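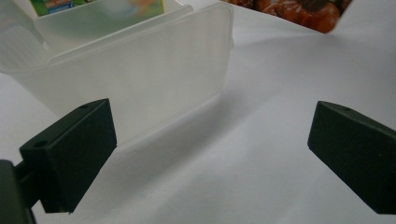 **Firkari hand-held gripper, two-finger version**
Rakiya Okonkwo, 1/7/19

The Firkari is a two-finger gripper worked by hand, with a camera on the tool looking out past the fingers. It is sold for recording grasping demonstrations without an arm attached. The price is £751 including the carry case and excluding the charger, which has to be ordered separately. I used it for 3 weeks on small packaged groceries at tabletop height and compared it with the Zelleck, which I have used since March.

**Build**

The fingers are plain rectangular blocks in a dark matte finish with flat inner faces. The edges are slightly rounded and have not chipped. Screws are reached from outside, so a finger can be changed without opening the body. Firkari supplies one hex key and no spare screws. The thread on one of mine was tight from new and needed cleaning before it would seat.

There is no detectable play across the jaw when closed. With the jaw wide open the fingers can be rocked slightly by hand. The Zelleck is stiffer in this position but also heavier, and I found the extra weight tiring by the end of a morning.

**Opening and closing**

Trigger travel is long and even. Force at the fingertips follows the trigger closely for the first two thirds of its travel and then rises quickly. A light carton can be dented in that last third. After a day's practice I stopped pulling through it.

Both fingers move together, so the object has to be centred between them before closing. If it is off centre, the first finger to touch pushes it across the table. Upright cartons will usually slide and stay standing. Narrow ones may tip.

**Grip on packaging**

Wrapped cartons were the main part of my test. Cellophane is a poor surface for a flat finger, and the maker's data sheet gives figures for bare card only. I used a boxed spice mix, the Wang Shouyi thirteen spices, as the standard item. It is small, rectangular and stiff enough to be held by its sides.

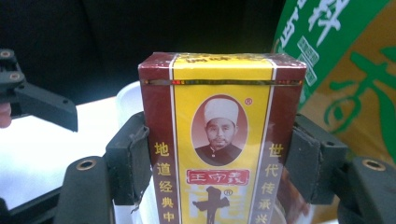 Side grasps were reliable when the pads met the carton squarely. With the tool rolled a few degrees, contact moved to one edge of the pad and the carton turned as it was lifted. Soft pouches were easier to hold but harder to place, as the contents shift.

The weak point is the contact surface. Any strip added to the inner face needs to be trimmed short and checked daily, as a loose end will catch on wrapping and can hang into view. Firkari rates its own pads for 2000 closures. Mine were scuffed well before that, with no loss of grip I could measure.

**Camera view**

Both fingertips stay in shot throughout the jaw's travel. Exposure is set automatically and favours the dark parts of the view. A white table in strong light comes out too bright, and glossy wrapping shows glare along its edges. A fixed exposure setting exists, but it resets each time the tool is switched off. Frosted plastic tubs recorded well, with the rims clear enough to mark up afterwards.

**Files**

One session produced 119 clips. All opened in Lallow without conversion. Clip names restart from zero after a battery change, so move them to a dated folder first. The Ragnarsson export plug-in is listed as supported but would not load on my machine. Firkari's reply was that an update is planned, with no date given.

**Verdict**

Suitable for small boxed goods on a table. Buy a spare set of pads with it. For anything that needs a firm grip with the jaw wide open, the Zelleck remains the better tool.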